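Last updated: Tue 20 May

Nillport's pottery fair is back, and it's bigger than ever

14 comments | 70 shares

Nillport's spring pottery fair returns to the old fish market next weekend, and if you have ever fancied getting clay under your fingernails then this is the year to do it! There will be some 70 stalls over the two days, spread right through the hall and out along the quay wall, with everything from egg cups to garden pots big enough to hide in.

The fair nearly outgrew its home last time. Anyone who was there will remember the queue for the glazing table stretching out past the chip van, so the organisers have moved all the hands-on sessions upstairs, where the light is lovely and there is room to swing an elbow. Ten wheels will be running from opening time until late afternoon, and beginners are very welcome. Sessions are short and cost £5, clay and firing included. Finished pieces can be picked up from the Pîrvu studio on Harbour Lane once they are out of the kiln.

Pîrvu is also bringing its salt-glazed jugs, which sold out before lunch at the April open day, and the Ulliletti tile workshop will be making a long wall panel with visitors across the weekend. Every visitor who wants one gets a blank tile to paint – fish, boats, the family dog, whatever you like – and the finished panel will go up in the ferry waiting room over the summer. It is going to brighten up those foggy mornings no end.
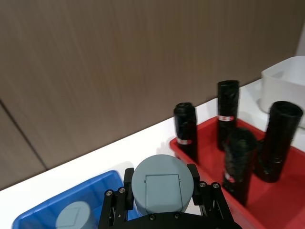
Makers' marks are the theme of this year's small exhibition, and it is a real treat for anyone who turns a plate over before eating off it. Visitors can stamp, scratch or draw a mark of their own on a test piece to take home. A plain shape is a great place to start: a thin square outline near the middle of a round, pale grey-blue top, with little tabs at its upper corners, is simple enough for small hands to copy and still easy to pick out on a crowded shelf. Older pieces on loan include a run of Tralix storage jars with anchors pressed into their bases, and a wonderfully wonky butter dish that has been mended at least twice.

Entry to the fair is free and doors open at 10 on both mornings. The harbour car park fills up fast, so the bus is a good bet – it stops right outside. Dogs on leads are fine downstairs, and there will be cake.

Contact the newsdesk | © Nillport News | Back to top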